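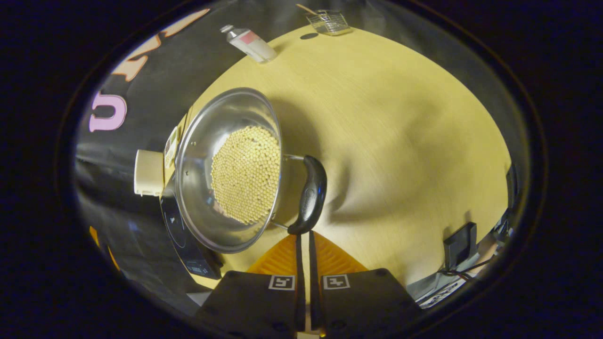

**DRIVETRAIN & CHASSIS**

# The Clutch You Can't Feel

The Vornon 32 is a compact wagon with a small turbocharged gasoline engine, front-wheel drive and a seven-speed dual-clutch transmission. Only the transmission is new. The engine carries over from last year with a revised oil pump and different injectors, and the body is unchanged apart from the grille. Vornon has put its money into the gearbox, and the gearbox deserves a close look.

Dual-clutch units fall into two groups. Dry-clutch designs are light and lose little energy to drag, but they shed heat slowly. Wet-clutch designs run their plates in oil, which carries heat away at the cost of a pump, a cooler and some parasitic loss. Most makers of small cars have tried the dry type and then moved to the wet one after complaints about shudder in slow traffic. Vornon's previous car used a dry unit supplied by Prarnik, and it had the usual faults. It hesitated when pulling away, it crept unevenly, and on a steep ramp it would sometimes cut torque and flash a temperature warning.

Prarnik also builds the new transmission. It has wet clutches, arranged one inside the other on a common hub. The outer pack drives first, third, fifth and seventh gears. The inner pack drives second, fourth, sixth and reverse. Rated input torque is 248 Nm, and the engine is limited in software to stay just under that figure in every gear.

## Oil on demand

Wet clutches normally need a steady supply of oil, and a pump driven straight from the engine delivers too much of it at highway speed. Prarnik uses an electric pump. At a steady cruise the pump slows to the minimum needed to lubricate the gears and hold clutch pressure. When the car is creeping, flow to the engaged pack rises before the plate temperature does, based on a model of slip speed and torque in the control unit.

The gear oil and the clutch oil share one sump. Two separate circuits would have allowed a thinner fluid for the clutches, and Prarnik's older truck units work that way, but the extra seals added length and the 32 has very little room between the bell housing and the left frame rail. The single fluid is a compromise. It has to be changed on schedule, and the filter sits behind a cover that can be reached only with the undertray removed.

The control unit is mounted on top of the case instead of inside it. It can be replaced without draining the transmission, a change independent shops should welcome. The connector faces forward and has a proper locking tab.

## Pulling away

From rest, the car moves off cleanly. The brake pedal comes up, there is a short delay, and the clutch takes up with no step in the torque. The delay is shorter than in the old car, though a conventional automatic is still quicker to respond.

Idle is set at 1000 rpm with the transmission in Drive and the engine cold, and it drops once the coolant is warm. Cold creep is a little strong as a result. In a tight parking garage on a cool morning the driver has to lean on the brake more than expected. After a few miles the creep speed settles to a walking pace.

Shift quality on a light throttle is very good. The next gear is already selected on the idle shaft, and the handover between clutches takes place with almost no change in engine note. Downshifts are less consistent. Fourth to third is smooth. Third to second, coasting toward a red light, sometimes arrives with a faint clunk from the final drive, more noticeable in the rear seats than in front. Two cars were made available, and both did it.

Manual mode works through paddles fixed to the steering wheel. The transmission holds the chosen gear up to the limiter and will refuse a downshift that would overspeed the engine. It does not shift up by itself except in the Economy setting, where the paddles are treated as a suggestion and automatic operation returns after a few seconds.

## On the Paewai grade

The Paewai road climbs steadily for several miles and has two sets of stoplights on the steep part. It is a useful place to test a clutch. The car was driven up in July with the air conditioning on and 125 kg of ballast in the cargo area. It was held twice on the throttle instead of the brake, a habit that owners' manuals warn against and many drivers have anyway.

No warning appeared. After the second hold the pump could be heard from outside the car as a thin whine near the left front wheel, and it continued for a short time after the engine was switched off. From inside, with the windows up, it was inaudible.

Coming down, engine braking was adequate in third and strong in second. The transmission picked third by itself after two touches of the brake pedal and stayed there until the road leveled out.

## Chassis and tires

The new gearbox is heavier than the old one, and Vornon has raised the front spring rate slightly to suit. Damper settings have been adjusted to match. Low-speed ride is firmer than before over broken pavement, and the front end is better controlled over long crests. Steering effort is light and even.

Test cars ran on Medance touring tires. They are quiet on smooth asphalt and noisy on coarse chip seal. Wet grip was not tested. The optional larger wheels add some sharpness on turn-in and take away ride comfort, and the standard size is the better choice for most roads.

Towing is approved for the first time on this model with an automatic gearbox. The tow package adds a second oil cooler ahead of the radiator and a revised shift map that holds lower gears on hills. It must be ordered with the car. Dealers can fit the hitch later, but the cooler lines run inside the front subframe and are installed at the factory before the engine goes in.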